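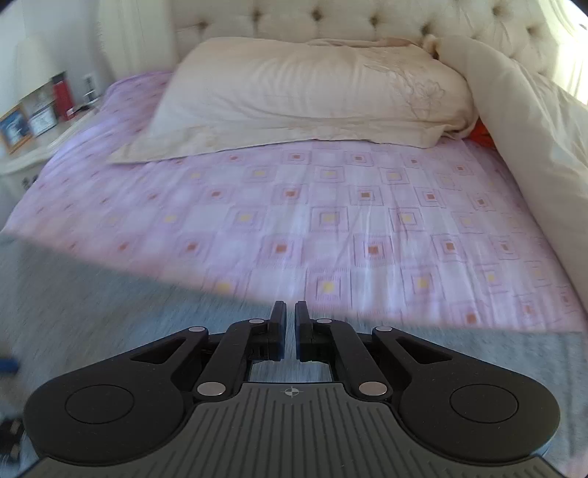

Section 4: Making up the bed between guests

Okay, this is the section I get the most messages about, so I've rewritten it from scratch (thank you, Eirlys, for the notes in the margins). The beds at the Furnival house all get made the same way, and once you've done two or three of them your hands will know the order. The printed lilac bedding is my favorite to work with, and I'll tell you why: those squares run in a grid, so you've got ruled lines to check yourself against all the way across the mattress. If the rows wander, you'll spot it from the doorway. The plain sets are much less forgiving!

Before you start

Open the window, even if it's chilly out. Bring up one full set from the hall closet, and check the tag on the bag against the room name. Mahtab sorts the sets on Tuesday, so if a bag looks short, text her before you go digging through the other ones. Shoes off on the carpet, please. I'm a bear about that.

4.1 Stripping

1. Clear the bed of anything that isn't bedding. Clothes, towels, books, whatever the guests left goes into the blue tote on the landing.

2. Push the duvet up and over to one side. You don't have to take it off the bed altogether unless the cover's being changed, and I never do if I can help it, it's a big heavy thing and it always ends up on the floor.

3. Take the pillowcases off and give each pillow a good whack on both sides. Stack them on the chair.

4. Pull the fitted sheet off from the foot end. Look at the mattress protector while you're there. If it's marked, change it and write the room on the Trureo sheet.

Caution: check the folds of the sheet before it goes in the wash bag. Signe once ran a full hot load with somebody's earbuds in it.

4.2 Fitted sheet

1. Shake the sheet out and find the label. Label goes to the bottom left corner as you stand at the foot.

2. Hook the two head corners first, then walk down and do the foot corners. Tuck deep, a good hand's length under the mattress.

3. Smooth from the middle outward with flat hands. You'll get a few soft creases no matter what, and that's fine. I used to chase every single one, and it took me forever.

4. Step back and look at the pattern. If the lines pull toward one corner, unhook that corner and let it settle before you put it back.

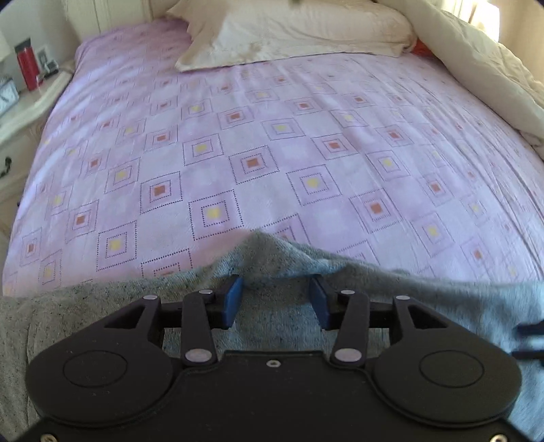 Note: if you lay a towel or a sweater or anything else down on the bed while you're working, pick it up before you do the smoothing. I've smoothed around things plenty of times and then had to go back and do the whole middle again, which is very annoying when you've got three more rooms waiting.

4.3 Pillows and duvet

1. Pillows go in closed end first, corners pushed all the way out. Lay them flat at the head with the open end facing away from the door.

2. Bring the duvet back across and let it hang evenly on both sides. Grab the two bottom corners and give it one big shake (mind the lamp!).

3. Fold the top edge back as far as the bottom of the pillows.

4. Add the bedspread if the room has one. It should fall straight along the side, so crouch down and check the edge from low to the floor. It's the quickest way I know to catch a crooked one.

4.4 Bedside table

1. Wipe the top and the front of the drawer with a damp cloth. Don't spray anything directly near a wall socket.

2. If there's an alarm clock, check the time and make sure the alarm is off. A guest of Bahman's got woken at 4 in the morning and we still hear about it.

3. Leave guests' bottles and chargers where they are if they're staying on. If they've checked out, those go in the tote with everything else.

If you get stuck, ring the house phone and ask for extension 39. It rings in the kitchen, so let it go a while.

Last updated: June

We use cookies to remember your settings. Accept | Manage

Contact: Fereshteh Hosseinzadeh, Furnival Guest House, Plustadport | © Furnival | Back to top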